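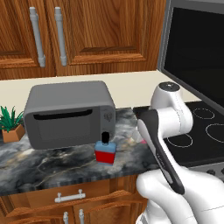 Pre-run inspection checklist, simulated kitchen, arm and gripper comparison
Prakgate cell, revision 6
Inspected Aug 9, 2024

Scope

Applies to the simulated kitchen used for comparing the Gavalas and Staltuton grippers on one arm model. Complete it before every batch. A batch is 18 episodes per gripper, same start poses, same controller. Items marked HOLD stop the batch until cleared.

1. Scene assets

1.1 Countertop oven seated against backsplash, no gap or overlap with the counter surface. PASS
1.2 Oven door closed at reset. PASS
Comment: the door handle is a long black recessed one. Both grippers approach it from above. Add a clearance check for the Staltuton fingertips, which are wider at the pad.
1.3 Bottle upright at reset. PASS
Comment: from the side camera the black cap overlaps the lower part of the oven control panel. The knob above it stays clear. Do not score bottle contact from this view alone.
1.4 Potted plant fixed, collision mesh on. PASS WITH COMMENT
Comment: leaves use a convex hull, so contact registers before the arm reaches the visible leaf. Acceptable for this comparison – the plant is not a target.
1.5 All loose objects identified in the asset list. HOLD
Comment: a small white object lies on the counter near the cooktop, partly hidden by the arm link. It is translucent in appearance and could not be matched to a list entry from this view. Check the scene tree and record the name.
1.6 Wall cabinet doors and base drawer closed. PASS

2. Arm

2.1 Base transform matches the reference file. PASS
2.2 Joint limits loaded from the arm file and not from the controller default. PASS
Comment: this failed in March. The controller silently kept its own limits, and the first 12 episodes had to be discarded.
2.3 Start pose clear of stove knobs and control panel. PASS WITH COMMENT
Comment: the casing hides most of the stove control panel from the side camera. Clearance was read from the distance log. Minimum logged value 13 mm.
2.4 Self-collision pairs enabled. PASS
2.5 Payload value updated after gripper change. PASS
Comment: enter the value by hand. The Surkerby controller does not read it from the gripper file.

3. Gripper

3.1 Correct gripper model attached and named in the log header. PASS
3.2 Fingers open at reset. PASS
Comment: read from joint state. No fingers can be made out clearly in the side view at the start pose, so the image is not evidence for this item.
3.3 Pad friction identical for both grippers. PASS
3.4 Closing force limit identical for both grippers. PASS WITH COMMENT
Comment: limits match on paper, but the Gavalas model reaches its limit sooner. Report closing time with the result.
3.5 Tool center point checked against a known point on the counter. PASS

4. Cameras

4.1 Side camera pose locked. PASS
4.2 Drawer handle fully in view. PASS
4.3 Base cabinet door handles fully in view. FAIL
Comment: both run out of the bottom of the image. No effect on the bottle or oven tasks. Tilt the camera down before any base cabinet task is added, then repeat 4.2.
4.4 Rear burner outline visible. PASS
4.5 Wrist camera frame rate matches side camera. PASS
4.6 Counter texture fixed across batches. PASS
Comment: the stone pattern has fine tan veins and pale patches. The edge detector picked up one of the veins as an object edge in an earlier run. Keep the texture as is for both grippers and note any false detection by episode number.

5. Controller

5.1 Control rate set and logged. PASS
5.2 Emergency stop command tested from the operator console. PASS
5.3 Random seed list loaded, same list for both grippers. PASS
5.4 Contact force threshold active on all links. PASS

Result

Batch not released. Open items: 1.5 (HOLD), 4.3 (FAIL, does not block current tasks). Release after 1.5 is cleared and the asset list is saved with the batch files. Repeat sections 2 and 3 in full when the gripper is changed.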